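5.3 Comparing finger pads and gripper heads

This section covers the side-by-side trial of two gripper heads on layered textile. Complete sections 5.1 (mounting) and 5.2 (zeroing the jaw opening) before you start. The procedure applies to the Govora handheld head and to the Barkside head. Both are read by the same Inga controller, firmware branch 3 or later.

The trial answers two questions: how much jaw force a head needs to hold a layered stack without slip, and how repeatable the reported jaw opening is when the load is soft. It does not measure pad wear. For wear, see section 7.

5.3.1 Before you begin

You need:

- the head under test, with its finger pads fitted
- the Inga controller and its power supply
- the textile test set (dark layers, cut to the same width)
- a 2.5 mm hex key
- a spring scale with a hook
- the trial log sheet (Appendix C)

CAUTION: Disconnect power before you touch the links or the joint collars. The links close past each other and can pinch a finger even at the lowest force setting.

NOTE: Do not mix pads from different heads. The mounting holes line up, but the offset from the jaw face differs and the opening value will be wrong.

5.3.2 Setting up the head

1. Turn the controller off and wait for the status light to go out.

2. Plug the head cable into port A. Port B is reserved for the wrist camera and does not supply enough current for a jaw drive.

3. Check that each finger pad is seated flat against the inner face of its jaw. Tighten the pad screws by hand, then a quarter turn with the hex key.

4. Open and close the jaws by hand through the full range. Movement should be even on both sides. If one side lags, check the bushings for grit before going further.

5. Turn the controller on. Select Head, then Type, and choose the head from the list.

6. Set the force limit to 18 percent. Leave the closing speed at its default.

7. Close the jaws with nothing between the pads. The opening should read zero. If it does not, repeat section 5.2.

5.3.3 Gripping the stack

8. Square up the layers on the tabletop. Slightly frayed edges are acceptable. Replace any layer with a pulled thread long enough to reach the joints.

9. Hold the stack upright, with the layers running between the jaws and the top end free.

10. Bring the head up until the stack sits midway between the pads. Keep the head level. A tilted head loads one edge of the pad first and gives a low force reading.

11. Press and hold Close until the controller beeps, then release. The jaws stay closed.

12. Look at the grip from behind the head. The pads should press the layers tightly together, with one pad on each side of the stack.

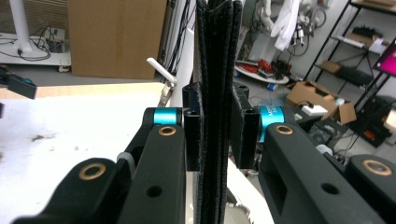 Photo: Maite Zabala / Flascombe gripper trials

13. Write down the opening value and the motor current shown on the controller. Do this before applying any load.

14. Hook the spring scale to the free end of the stack and pull slowly, in line with the fabric. Stop when the stack starts to slide or when the scale reads 300 g, whichever comes first.

15. Record the scale reading. If the stack did not slide, enter H (held) in the slip column.

16. Press Open, remove the stack and square it up again.

17. Repeat steps 9 to 16 until you have 50 grips for the head. Discard the first grip, which is often low while the pads bed in. The remaining 49 go into the comparison.

NOTE: If inner layers slide while the outer layers stay put, enter L in the slip column. This is a property of the stack - it says little about the pads - and these grips are averaged separately.

5.3.4 Changing heads

18. Turn the controller off. Remove the first head and fit the second, following steps 2 to 7.

19. Use the same textile layers in the same order. Mark one corner of the outer layer with chalk so that the stack goes back in facing the same way.

20. Run the second head with the force limit used for the first. Raise it only after the full set is logged, and start a new sheet for the higher setting.

CAUTION: The Barkside head closes faster than the Govora head at the default speed. Keep your free hand above the pads and clear of the links.

5.3.5 Reading the results

Copy the log sheet into the comparison workbook. The workbook gives three values for each head:

Hold rate. The share of grips marked H.

Mean slip load. The average scale reading of the grips that slid. Grips marked L are left out.

Opening spread. The difference between the largest and smallest opening value. A wide spread with a high hold rate usually points to uneven squaring of the stack. Run the set again before blaming the head.

Do not compare motor current between heads. The drives are geared differently, so the values only make sense within one head.

5.3.6 Problems during the trial

Controller beeps twice and the jaws open: The force limit was reached too early. Check for a fold in the stack.

Opening value drifts while the jaws are closed: Soft layers settle for a short time after gripping. Wait for the value to stop changing, then record it. If it keeps drifting, check the joint collars for play.

Pads leave the fabric at an angle: One pad is loose or not seated. Go back to step 3.

Head not found: The cable is in port B, or the wrong head type is selected.

Procedure checked by Halldóra Norðdahl and Alby Cosgrove, December. Send corrections to section 5.3 to Soledad Bustamante.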